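Subject: Re: [britby-friends] Container for Cundavon

Evening all,

The container is still in Borkbridge. It has been there since February, and I am told it is very comfortable. The port would like another 529 pounds for storage, having already had 913, and has sent a form which must be signed by the person who signed the last form. If that was you, please own up by Thursday.

The school at Cundavon has been very polite about its missing desks.

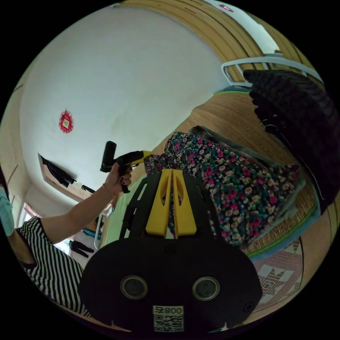

Takumi Sakai wrote that he would sooner pay the port and argue afterwards, as each week of principle was costing us more than the desks did. His message is below, for anyone who deleted it.

> We have 14 families who gave to this and I'd like
> to tell them something other than "soon". Could Arai
> lend us a lorry again? Last time it only took 2 days.
> Takumi

I have asked Arai. They said "possibly", a warmer word than we got last year. Bring biscuits on Thursday, as the hall heating is off again.

Last updated: February

We use cookies to keep this list archive working. Accept | Manage settings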